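Session notes: clear finishes on table tops (wood, light, and why the shine shows everything) 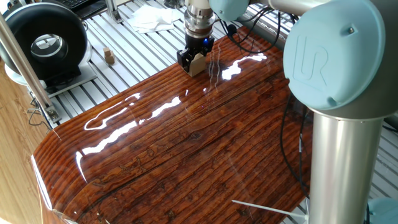 *Pramila Lodhi*

Bring these back next time, we carry on from the part on edges. Sorry for the fragments, typed up between groups.

## Where we got to

Last week: sanding, dust, stirring. Today: reading a finished top before you touch it. Most of you want to go straight to the tin. Look first. Write down what you find, on paper, with a sketch.

## Grain first

- which way does it run? Along the top, across, on the slant
- lines close together or far apart
- knots: small, large, dark, sound or loose
- streaks that don't follow the grain (colour in the wood, or a mark somebody made?)

Reddish brown going to deep amber, with dark parallel lines, is a lovely thing under a clear coat. The coat deepens the colour. Pale wood yellows a bit as well, some of you noticed on the sample boards. If you want it to stay pale, ask me before buying anything.

**Marks in the wood or marks in the coat?** Everyone gets this wrong once. Get your eye down low and move your head from side to side. A mark in the coat flashes when the light crosses it. One underneath stays put and stays the same. Then a fingernail, very lightly. If the nail catches it's in the surface. If it doesn't catch you still can't be certain, so write "scratch-like, not sure" and leave it at that. I'd sooner have "not sure" than a guess.

## Reflections

A mirror-like finish gives you a free test. Take a plain wooden block with square edges and lower it until it almost meets its own reflection. Don't drop it, don't slide it.

1. Edge of the reflection straight and sharp: flat coat
2. Edge wavy: ripples, coat went on too thick or was worked too late
3. Edge soft or furry: dust, or sanding haze
4. Edge broken in one place: pit or pimple, mark it with tape

Do it in several spots, the middle and near each edge. Move the block, not the lamp. Ramesh Vishwakarma's group moved both and couldn't compare anything afterwards, so start again please.

## Edges and corners

Rounded front edge = the coat wants to run. It thins at the top of the curve and collects in a bead underneath. Run your thumb along the underside. Feel the bead? That's where drips hang.

For resin poured on a slab:

- tape the underside before pouring
- scrape drips while they're still soft, with card or a plastic scraper
- go back and check after tne first hour, then again
- a round edge usually needs a second thin coat by brush

A square edge looks easier but the coat pulls away from the sharp corner and leaves it bare. Take the corner off with 100 grit on a block, 2 light strokes. No more or you'll see it.

## Mixing (short version, you had the long one)

- read the tin. Ratios differ between makes, do not go by memory
- measure resin, then hardener, same sort of cup for both
- stir slowly, scrape the sides and the bottom
- pour into a clean second cup and stir again
- gloves, window open, sleeves down

Small batch for the sample boards is 248 g mixed. Enough for one coat and a little over. Don't make double to save time, a big pot heats up and goes off in the cup.

Leave boards under the cover for roughly 7 days before the block test. They feel hard well before that. They aren't.

## Cleaning a gloss top

Soft damp cloth, then a dry one. No scouring pads or powder. Grit is the enemy so lift it off, don't wipe it about. Cups and pans on a mat. Fine scratches can be polished back but it's slow work, and the patch often ends up shinier than the rest.

## For next session

Pick one table at home or in the Adus room. Fill in:

| What | Your notes |
|---|---|
| Grain direction | |
| Colour (plain words) | |
| Knots and streaks | |
| Marks: in wood / in coat / not sure | |
| Edge shape | |
| Block test, middle | |
| Block test, edges | |

Sketch on the back. Show where the light comes from with an arrow, most people forgot it in May and the sketches were no use to anyone.

Rawat group: your boards are on the top shelf, labels facing out. Ondel group: yours need names on them befor I can mark anything.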